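Home | Workshop | Tools | Reviews | Subscribe

Picking a cordless drill you will still like in two years

By Nerea Palacios

Most people buy a cordless drill once and keep it until the battery gives out. Leandro Ibarra has repaired power tools for a living since he left school, and he says the drills on his shelf are rarely worn out. The chuck is sloppy, or the battery no longer holds a charge, and the owner has decided it is cheaper to start over.

Start with the battery. A bigger pack runs longer but weighs more, and you feel it when you work above your head. For shelves, hinges and flat-pack furniture, a compact pack is plenty. Buy the kit with two of them if you can. A second pack bought later often costs close to half the price of the drill.

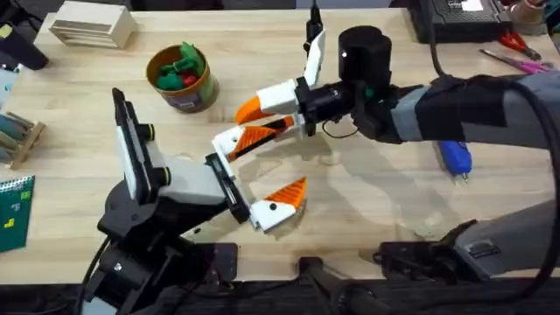
Torque is the number printed largest on the box, and for most homes it matters less than the clutch. The clutch ring sets how hard the drill will turn before it slips. Set it low for small screws, and never use the drill setting on a machine screw going into printed or molded plastic. Joints like the ones on the left arm, with black motor housings set against light grey printed parts, are better finished by hand. A stripped hole in plastic is slow to fix.

I tried two midrange models at home through November. The Gridau felt front-heavy but has a good metal chuck. The Kirnimar is shorter and fits inside a kitchen cabinet, though its light sits low and throws a shadow right where the bit goes. I drove 70 deck screws with each on one charge, and both finished with power left.

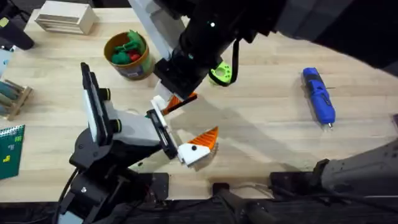
The Ahuja is the one Leandro uses himself. It is plain, it has no app, and the brushes can be changed with a screwdriver. Brushless drills last longer between repairs — but when the electronics fail, he usually has to swap the whole board.

Check the handle before you pay. Hold the drill with the battery on, since many display models come without one.

We use cookies to remember your settings. Accept | Manage

Comments (3)

Enda Duggan: My Gridau chuck started to wobble after a year. Good drill otherwise.

Nuria Bustamante: Does the Kirnimar take the older batteries? I have two left over from a sander.

Urho Kiiskinen: Still using a corded one. It weighs a ton but I never have to charge it.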